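Washing Down at Home: A Talk With the Owner of a Hutness Repair Shop

14 shares 6 comments 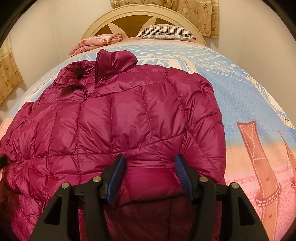 The owner of Stumix, a small outerwear repair shop in Hutness, has been fixing coats for 30 years. She asked us to leave her name out because she doesn't want calls at home. We talked at her workbench while she replaced a zipper.

Most people who come in, she said, have the same question. They want to know if they can wash a down coat themselves.

"Yes, they can," she said. "They've been told it has to go to the cleaners. Read the label first, and if it says machine wash, go ahead and wash it."

She tells customers to use a front-loading machine on a gentle cycle with cold water and a soap made for down. Regular detergent can strip the oils from the feathers, and fabric softener is worse.

"Then they rinse once and think they're done," she said. "Rinse it again. I get coats in here that still have soap in them from last winter."

Drying takes the most patience. She uses low heat and puts a few clean tennis balls in the dryer, stopping it every 30 minutes to break up the clumps by hand. A heavy coat can take most of an afternoon.

"If you feel a lump, there's water in it. Put it back in. A coat that goes in the closet damp will smell by the next weekend, and I can't do much about the smell."

Her busy season starts in April, when people put their winter things away and notice the damage. Small holes are the most common job. She charges $37 for a basic patch and $100 for a new main zipper. She keeps a paper ledger, and the last ticket written before our visit was number 3671.

For a small tear on a trip, she suggests a round piece of repair tape. Square corners peel. She does not like to see glue.

"Glue gets hard and then the cloth rips next to it. Now I have a bigger hole to fix."

She learned to sew at Clorkari, a uniform factory on the east side of town, where she set pockets for years. Her main machine is an old Fankhauser she bought when the factory closed. She has replaced the belt twice and the motor once.

Asked about storage, she said to hang the coat or lay it flat and to throw out the small sack it came in.

"That sack is for a suitcase," she said, and went back to the zipper.

6 comments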